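大开本精装书的收拾办法

2021/10/31 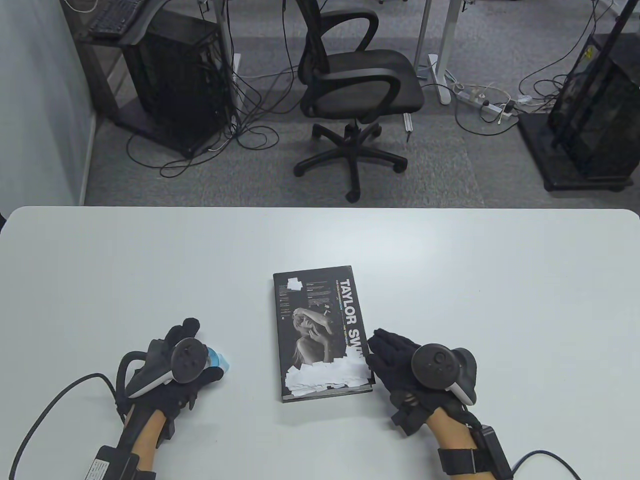

大开本的精装书，平放好还是立着放好？

立着放，前提是书架的层高够，两边有别的书或者书挡夹着，书身不歪。层高不够就平放，书脊朝外，上面别压太多。最不好的放法是斜靠，或者切口朝下塞进去，时间久了书芯会往下坠，把前后环衬和书壳连着的那条缝扯开。

我自己两种都用。家里的书架是Warnel的，层板能调，可是调高一层就要牺牲另一层，最后只有最下面一格能立大书，放不下的都平放。黑封面白色大字、上面印着黑白照片的那本，现在就归在平放的这一类里。

这篇写的是上个月到这个月收拾书的过程，主要是大开本，写真集、画册、音乐类的图文书、展览图录，还有几本地图。小说和普通开本的书不太用操心，不在这次的范围里。

先说为什么要收拾。五月份搬了一次书架，从窗边搬到走廊那面墙。当时只求快，书是成摞抱过去的，塞进去就算完。后来淑芬来借一本讲染布的画册，我抽了半天抽不出来，旁边两本夹得太紧，用力一拽，书脊顶端的布面翘起来一块。她说不借了，让我先把书架弄好。拖到十月才动手。

地方和桌子

收拾书最要紧的是一张够大的桌子。我以前在床上弄，床垫是软的，书摊开以后中间往下陷，看着没事，对书脊很不好。也在地上弄过，蹲半个小时腰就受不了。

后来都在白色的长方桌上做，桌角是圆的。圆角有个好处我原来没想到，大书从桌边拖过来的时候不会被尖角戳到封面。白桌面也方便，有没有灰一眼就能看见，深色封面的书放上去，边角哪里磨白了也看得清楚。缺点是白桌面上的印子也一样清楚，有次压了一本封面掉色的旧书，留下一块淡红，擦了好几遍才掉。

地上铺的是灰色的方块地毯。纸屑掉下去不太好捡，得用吸尘器，不过书万一滑下去，角不至于磕得太厉害。周国伟家是瓷砖地，他有一本很重的建筑图册就是这么摔的，右下角整个扁进去了，拿夹板夹了很久也没有完全回来。

桌上先用干布擦一遍，再用拧得很干的湿布擦一遍，等它干透。杯子不上桌，这条我自己破过戒，后果是一本图录的后环衬到现在还是波浪形的。

擦封面

封面分几种材料，要分开处理。

覆膜的最好办。哑膜和亮膜都可以用稍微潮一点的超细纤维布，从书脊往切口方向擦，擦完马上用干布再走一遍。哑膜容易留指纹，尤其是黑色的哑膜，干布擦不掉的时候哈一口气再擦。别用酒精，我用酒精棉片擦过一本，膜倒是没坏，擦过的那一块比别处亮，斜着看特别明显，再也回不去了。

没有覆膜的纸封面只能干擦。我用软毛刷扫，然后用白色的绘图橡皮轻轻擦脏的地方，橡皮屑扫干净再合上。印了深色大面积油墨的没覆膜封面，橡皮也不要用，会把墨带下来。先在封底靠近书脊、不显眼的地方试一下。

布面的用吸尘器，管口套一层旧丝袜，吸力调到最小。布面上的黄斑我没有办法，试过的都没用。

黑封面最难伺候。白封面脏了是一眼脏，黑封面是什么都显，灰、指纹、皮屑、布上的细毛，擦完换个角度看还是一道一道的。封面上要是还有白色大字和照片，就更容易看花眼，有时以为是划痕，凑近一看是印上去的。封面下方那种撕纸形状的图案我头一次擦的时候还用指甲去刮，以为粘了碎纸。后来我擦黑封面都先从正上方看一遍，再把书斜过来对着灯看一遍，两次都在的痕迹才去管它。

不干胶标签

书店和图书馆处理书上的标签，我弄坏过不止一本，所以多写几句。

亮膜封面上的标签，用吹风机的暖风吹，风口离远一点，吹三十秒，从一个角慢慢掀，角度放平，往回折着撕。撕不动就再吹，别硬来。胶残留用撕下来的那张标签自己去粘，反复按、提，多半能粘干净。粘不干净的用普通透明胶带接着粘。

哑膜封面也差不多，可是风更要温和，哑膜热了会起泡。

没有覆膜的纸封面，我现在的做法是不撕。符家豪在Junside看店，那是一家卖二手画册和唱片书的小店，他说他们收来的书，标签撕坏了的比标签留着的难卖得多。标签留着，买的人顶多嫌不好看；撕出一块白茬，就归到有损的那一档了。我听了之后就把剩下的都留着了，反正看习惯了也没觉得碍眼。

还有一类是印在封面上的，长得像贴纸，摸上去是平的。动手之前先用指腹摸一下边缘。

里面的灰和味道

切口的灰比封面多。书要合紧，一只手按住封面，另一只手拿刷子从书脊那头往外扫，上切口扫完再扫旁边。合得不紧，灰就扫进书页里去了。上切口特别脏的可以用橡皮，同样要合紧了擦。

翻书的时候大书要托着。封面打开以后下面垫一本薄一点的书，让它不要整个摊平到一百八十度，新的精装书尤其是这样。从中间直接掰开，胶装的会当场裂给你看。正确的开法是先放下前封，再放下后封，然后前面翻几页，后面翻几页，两边轮着来，一直翻到中间，每次用手掌沿着订口轻轻压一下。小时候老师教过，那时候谁也不听。

铜版纸的书翻的时候声音很大，有时候几页粘在一起，别用指甲抠，把那几页拿起来轻轻弯一下，多半自己就分开了。受过潮又干透的铜版纸粘成一块的，没有救，我有一本就是，中间有一段永远看不到了。

味道这件事试过好几种。茶叶、咖啡渣、小苏打，都是把书和敞口的碗一起放在带盖的大箱子里，碗和书不要挨着。小苏打效果最好，茶叶放完书有茶叶味，咖啡渣我没晒透，长毛了，差点连书一起赔进去。箱子用的是Folden的那种，盖子带扣，放得下最大的那本地图册。

油墨味重的新书不用管，放在通风的地方打开晾几天就淡了。

包不包书皮

以前我都包，用那种透明的塑料书套。后来有几本书套跟封面粘住了，撕下来的时候带着一股塑料味，封面上一片一片的油印子。现在只给两种书包，一种是原来就带护封的，在护封外面包一层不含增塑剂的膜，不用胶，折进去就行；另一种是经常借出去的。

包膜的步骤很简单。膜裁得比护封上下各多出三厘米，护封正面朝下放在膜中间，上下先折一条边，用骨刀压出折痕，然后左右包进去。没有骨刀，用旧的塑料卡片也一样。折的时候要留一点松，包得太紧，书一合上护封就往外弓。我头几次都包得太紧，拆了重来，膜浪费了不少。

不带护封、图案直接印在硬壳上的书，我就让它光着。擦得勤一点就行。

Birthe Frandsen给我写过一封很长的邮件，讲她怎么用牛皮纸给每一本大书做函套，量尺寸的方法画了图。我照着做了一个，接口处歪了，书放进去晃荡。她的办法没有问题，是我手笨。那个函套现在装说明书和保修卡。

搬和拿

大书最容易坏的时候是拿的时候。从书架上取书，不要勾书脊上头那一点，要把左右两本往里推一推，露出书脊的两侧，捏着中间拿出来。我家那本书脊翘起来的染布画册就是教训。书架不要塞满，每一格留出一只手能伸进去的空。

在桌上挪书，两只手从两边扶着挪，不要单手拖一个角。封面有细沙的时候拖一下就是一道印，桌面也跟着遭殃。所以先擦桌子后放书，这个顺序别反。书往桌上放的时候也是，先让一条边落下来，再慢慢放平，手指抽出来的时候往自己这边抽。

要寄书的话，另外说一下。今年寄过一次，给郭添富，他搬去外地，走的时候有本摄影集落在我这里。大精装书寄坏，坏的几乎都是角。我先用不掉色的白纸把书包一层，四个角各套一个用硬纸板折的角，再上气泡膜，外面用两块比书大一圈的纸板夹住，十字捆好，最后进纸箱，空的地方塞满废纸，摇起来没有声音为止。气泡膜的泡朝外，朝里的话，在热的地方放久了，封面上会有一个一个圆印。他收到以后回了一句到了，书的情况没提，我也就没问。

修补

我只做很小的修补。封面翘角，用小毛笔蘸一点白乳胶点进去，夹上烘焙纸，再用夹子夹一晚上。夹子和封面之间要垫硬纸板，不然会有两道牙印。胶宁可少，多了会从边上挤出来，干了发亮。

书页撕口用修补纸带，不要用透明胶带。透明胶带过几年会变黄变脆，胶渗到纸里去，取下来的时候纸就跟着起毛了。我手上有本旧画册，前一个主人用透明胶带把整条订口粘了一遍，看着心疼，可是我也不敢动它。

书芯和书壳脱开了的，我不碰。以前拿去给Tu修过一本，收了三百，修得很结实，只是新的环衬纸颜色比原来的白，翻开会愣一下。修之前最好问清楚用什么纸，能不能看看样子。这话我当时没说，怪不着人家。

放回去

收拾完放回书架，按高矮排比按内容排省事。我试过按内容，音乐的放一起，摄影的放一起，结果高高矮矮，矮书旁边的高书上半截没东西扶，慢慢就歪了。现在大开本按高矮，从左到右越来越矮，找书靠记颜色和书脊。记不住的就多找一会儿。

平放的那一摞，最大的在底下，一摞最多五本。再多，底下那本要抽出来就得整摞搬开，搬开了往往懒得再搬回去，就那么散在桌上。布面的和亮膜的之间夹一张白纸，亮膜有时候会粘布毛。黑封面的我一般放在最上面，取的时候不用从下面抽，少磨一点是一点，代价是落灰快，隔一阵就得擦。书架那面墙没有直射的太阳，这点比窗边强。窗边那几年，有几本的书脊颜色已经跟封面不是一个颜色了，红的变成橘的，蓝的变成灰的，救不回来。

防潮我放的是干燥剂盒，放在最下面一格的角落里，水满了倒掉换新的。除湿机也开，雨季的时候每天晚上开。太干也不好，冬天开暖气的时候书壳会往外翘，放一阵子又自己平了，我没有专门去管。

还没弄完的有两样。一样是地图，折着的那些，折痕已经快断了，要不要摊平收，摊平了放哪里，没想好。另一样是唱片书，里面带碟的，碟套粘在后封内侧，放久了碟会在旁边的书页上压出一个圆。淑芬说可以把碟拿出来另外收，我怕以后对不上号，先在碟和书页之间垫了厚纸。

染布那本画册的书脊已经粘好了，压了一晚上，翘的地方下去了，近看有一条线。她下次来再借给她，让她用袋子装着拿回去。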